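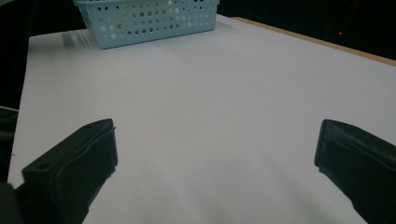 Home Notebook Records Listing Contacts

Listing file: retention samples and batch records for Nikzad
2018-05-25
By the Process Laboratory, Plorkaner
Print this entry | E-mail this entry

The draft prospectus states that Nikzad has been made to the same written method since the process was moved to the Hasar site, and the laboratory has been asked to show the records on which that statement rests. The sponsor's advisers at Sastgate will not accept a summary prepared by us. They wish to see each batch record, the release certificate that goes with it and the entry in the retention sample book, and they wish to see that the three agree. Work began this morning from the oldest record. Sheets that have been checked and initialled are to go into the light blue basket with the small round holes in its sides, at the far side of the white table, and are not to be taken out again except by the person closing the day's log. Sheets with a query stay in their folders with a slip attached.

The count of pages in the file, after the covers and dividers were taken out, is 1,797. This is the number that should be given to Sastgate if they ask. The earlier number in the index was taken from the scanning report and included blank reverse sides, and should be struck out in all copies.

Method of checking. The batch number is read from the front sheet, then from the certificate, then from the sample book, in that order. The date of filling is compared with the date on the label record. The signature of the releasing officer is compared with the list of specimen signatures held by Quality. Nothing is to be written on an original. Where a reading is doubtful, the reader enters the word 'unclear' in the log and does not offer an opinion as to what was meant. We were firmly advised on this point by the company's solicitors, as the log itself may be asked for.

Findings so far. Five batches have a release certificate dated earlier than the last test result in the record. In each case the late result is the repeat reading for water content, which the method at that time did not require before release. The old version of the method has been found and a copy placed behind each certificate. The laboratory's view is that no rule was broken, but the prospectus wording says that all batches were released 'following completion of testing', and this is wider than the records will bear. A change of wording has been proposed to the company secretary's office. Until an answer is received, the sentence is to be treated as open in the verification notes.

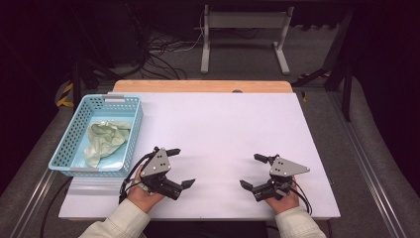 Two further batches carry a correction to the filling volume made without a date. Both corrections are initialled, and the initials match the list. Hasar has been asked whether its own copy of the record shows when the change was made. Their reply this afternoon was that the copies are held off site and will be called back. It should be noted that Hasar's archive contract gives no fixed time for return, and the request has therefore been marked urgent in writing.

Retention samples. The book and the cold store list agree for all batches read today. The prospectus claims that samples are kept 'for the life of the product and thereafter'. The word 'thereafter' has no meaning in our procedure, which gives a stated period after expiry and then allows disposal. We have asked for it to be removed. Colleagues may feel that points of this kind are small beside the science, but the directors take personal responsibility for the document and each statement in it must have a paper behind it.

Risk factors. Sastgate sent over a revised section on reliance on a single maker. It is a fair account of our position. Hasar remains the only site approved to make Nikzad, and the work to approve another has not passed beyond the planning stage. The draft said that transfer to a new site 'could be completed promptly'. The laboratory cannot support this. Stability studies on material from a new site would have to be run in full before a filing could be made, and the wording should say so. We have supplied a short paragraph on the steps required and have left out any estimate of time, which is a matter for Regulatory.

There was some discussion of whether the yield figures should be disclosed. The commercial side would like to show the improvement made over recent campaigns, on the ground that investors compare companies on cost of goods. The laboratory has no objection in principle. However, yield was calculated in two ways over the period, first on the weight of crude material and later on the weight after drying, and the figures cannot be placed side by side in one chart. If a chart is wanted, the earlier batches must be worked out again from the raw sheets. This would be done after the record check and not alongside it, so that the same folders are not open on more than one bench.

Access. Folders may be taken from the cabinet only against a signature in the loan book. Telephone enquiries from analysts, shareholders or the press are to be passed to the company secretary's office without comment, including comment on whether a listing is planned. This applies also to suppliers, some of whom have begun to ask. Staff who hold options should read the dealing notice before making any arrangement of their own; questions on it go to the same office and should not be answered within the laboratory.

Log closed for the day with all loans returned. One folder was found to have its dividers in the wrong order and was put right before it was locked away; the change is recorded on the inside cover.

To carry forward:
- Reply awaited from Hasar on the undated corrections.
- Wording on release and on retention samples, both with the company secretary's office.
- Specimen signature list to be reissued by Quality, as the present copy does not show leavers.
- Index to be corrected and sent again to Sastgate.
- Next stability pull for Nikzad falls in September. It must go ahead on its normal date whatever the state of the listing work, and bench time has been entered in the planner.

Back to Notebook | Print this entry | E-mail this entry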